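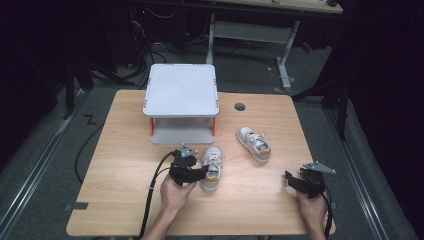
How does a reporter apply for a seat at the regional media workshop on disaster coverage?

Applications are made in writing by the newsroom on the reporter's behalf, using the two-page nomination form issued by the Frade Press Training Office. Individual applications are accepted from freelance journalists only.

The steps below are intended for editors and training coordinators preparing a nomination for the October session in Veltley.

Step 1. Confirm eligibility

Nominees must have worked in news for at least 2 years and must currently cover emergencies, public health, humanitarian affairs or local government. Photographers, producers and fact-checkers are eligible on the same terms as reporters. Staff of government press offices are not eligible for this session, but may attend the public panel on the opening morning.

Each newsroom may nominate up to two people. There are 20 seats. The previous session drew 298 nominations, and late forms were not considered.

Step 2. Complete the nomination form

Part A is completed by the editor and covers the nominee's role, languages and recent assignments. Part B is completed by the nominee and asks for a statement describing one story on a natural or industrial disaster that the nominee reported, edited or verified. The statement should explain how sources were checked and how affected families were approached for interviews. Statements written by the editor will be returned.

Please enter the nominee's name exactly as it appears in the passport. Errors in this field are the most frequent cause of delay in issuing invitation letters.

Step 3. Attach work samples

Attach two published pieces from the past year. Broadcast items should be submitted as a transcript together with a link. Pieces in a language other than English require a short English summary, which the newsroom may prepare itself. A certified translation is not required.

Step 4. Request travel support, if needed

Newsrooms with an annual training budget below 1,510 dollars may request support for travel and lodging by completing Part C. The request is reviewed separately and has no bearing on selection. Nominees traveling from Carkau or Devovine should use the shared coach and need not submit a fare estimate.

Step 5. Submit and confirm

Send the form and attachments in a single message to the workshop coordinator, Américo Azevedo, with the name of the newsroom in the subject line. Receipt is confirmed within five working days. If no confirmation arrives, telephone the Office before sending the form again, as duplicate entries must be removed by hand.

After selection

Selected participants receive a reading packet and a safety questionnaire. The questionnaire must be returned before the first session, which opens at 9:00 a.m. on Monday. A newsroom that needs to replace a selected participant should submit a new Part B for the substitute. Travel support already granted does not transfer automatically and must be requested again under Part C.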